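Home | About Us | Programs | Employment | News | Contact

Print this page | E-mail this page

Sorting Room Assistants (2 Positions), Bullurwood Materials Reuse Center

Posted January 10, 2023, by Guilan Wan, Office of Personnel

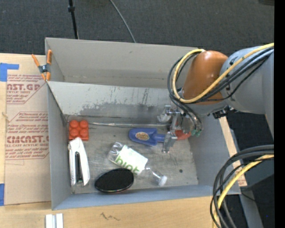
A gray sorting bin with a stapler, a toy brick and a bottle among its contents.

The Bullurwood Materials Reuse Center invites applications for two part-time Sorting Room Assistants. The Center receives mixed small goods from offices, schools and households in Bullurwood and Prudedside and prepares them for reissue to member organizations. At present 117 organizations draw on the Center's stock. The positions report to Hongjun Feng, Sorting Room Supervisor.

Duties

Assistants empty incoming bins and separate the contents by category. A single bin may hold office supplies, toys, bottles and small items that do not fit an established category. Each item is to be examined individually and placed in the correct tray. Staplers and similar desk tools are opened, checked for remaining staples and tested before they are shelved. Building bricks are set aside for washing and are reissued to preschools by weight. Bottles are emptied and have their caps removed before they go to the recycling cart. Items that cannot be identified are placed on the inquiry shelf with a dated slip.

Assistants also wipe down tables and bins at the close of each shift, restock labels and trays, and enter category totals in the daily record. The Center handled about 353 bins in the past year, and the daily record is the basis of its reports to member organizations.

Qualifications

Applicants must be at least 18 years of age and able to stand for extended periods, with breaks. Applicants must be able to read small print on packaging and to lift a full bin with the help of a second person. Experience in a stockroom, library, school office or thrift store is desirable but not required. Training in the Center's category list is given during the first two weeks, and paid hours include all training time.

Hours and Conditions

Each position is for 70 hours per month, worked in morning or afternoon shifts. Applicants should state which they prefer. Gloves and aprons are supplied. The appointment runs through the end of May and may be renewed subject to funding. The sorting room is on the ground floor of the Liao Building and has step-free access from the parking lot.

How to Apply

Applicants should submit a letter of interest, a brief work history and the names of two references to the Office of Personnel, Bullurwood Materials Reuse Center, Liao Building. Applications may be delivered by hand or sent by mail. Review of applications will begin upon receipt and will continue until both positions are filled. Selected applicants will be invited to a short interview and a practical sorting exercise.

Questions concerning the duties of the position should be directed to Hongjun Feng. Questions concerning the application procedure should be directed to Guilan Wan. Applicants who require an accommodation for the interview or the practical exercise are asked to say so in the letter of interest.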